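Visit to the Distton handling lab, Trodov

Our group went to Trodov in February to see the garment sorting cell that Dimovon has been running at its Distton site. The visit had been planned as a demonstration of throughput. Most of the afternoon went instead to a fault that had stopped the cell that morning at 10:40, and the staff were willing to take us through the records.

The cell takes mixed clothing out of open plastic bins and sorts it by type. The log for the current software version stood at 2,425 picks. Of these, 321 were marked as failed, mostly empty grasps and double picks. The morning stop belonged to a smaller class of 27 events in which the gripper closed on cloth that was still caught on the bin.

The sequence was plain from the force trace. The arm closed on a dark knit, began its lift, and the load rose well past the weight of any garment in the set. The limit is meant to trip and hold the arm in place. It tripped late, by 400 milliseconds, and in that time the bin was dragged toward the arm and struck the fixed guard. The bin wall cracked. No one was inside the fence.
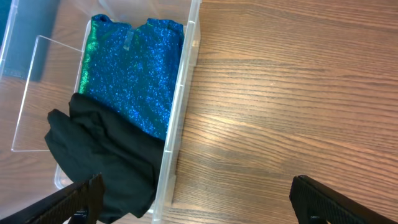

Two causes were given. The first is perception. Dark matte fabric returns little detail to the wrist camera, and clear plastic returns false edges, so the planner can place the rim of a bin several millimeters from its true position. Where a garment hangs over that rim, the error matters most. Sequined and metallic fabrics cause a different problem – scattered highlights – but they tend to produce missed picks, which are harmless.

The second cause is a filter. A smoothing step had been added to the force signal to cut down on nuisance stops, and the same filtered signal was feeding the safety limit. The Daneshvar controller can take a raw signal on a separate input, and the technicians were wiring this in when we left. Lift speed has been halved in the meantime.

I asked whether the bins could be clamped to the table. They had been until last fall, and the clamps were removed to shorten changeovers. A clamped bin would not have moved, but the garment would probably have torn and the arm would have seen a higher peak load. The site now favors a low stop on the side facing the arm, with a contact switch behind it.

The full incident report was not ready. We were shown the trace and the cracked bin, and were promised the repeat test results once the new input has been checked at full speed.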